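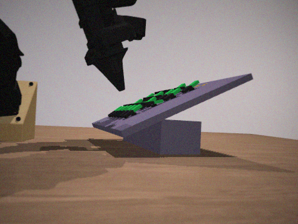

A sloping board on a wooden table. Which end is the high one?

Why do things roll downhill?

Have you ever put a marble on a slide and let go? Off it goes! You didn't push it at all, so what did?

The answer is gravity. Gravity is the pull that tugs everything towards the centre of the Earth. It's pulling on you right now, and on your lunch, and on your dog.

On a flat floor, gravity pulls a marble straight down and the floor pushes straight back up. The two pushes match, so the marble stays put. Tilt the floor and things get exciting! Now the floor can't cancel out all of the pull. A bit is left over, and it points down the slope. The steeper the slope, the bigger that leftover bit gets, and the faster your marble picks up speed.

Slopes work going up, too. A ramp is what scientists call a simple machine. Imagine lifting a heavy wheelbarrow straight up onto a truck - ouch! Push it up a ramp and you travel further, but you don't have to push nearly as hard. That's why you see ramps at libraries, boat launches and skate parks.

Try it yourself!

You'll need a big hardcover book, 3 smaller books and a toy car.

Lean the big book on one small book and let the car go from the top. Mark where it stops. Now add the second book and try again, then the third. Does the car go further each time?

Try covering your ramp with a tea towel as well. The rubbing you get is called friction, and it's our favourite thing to talk about next!

Written by Josiane Hervieu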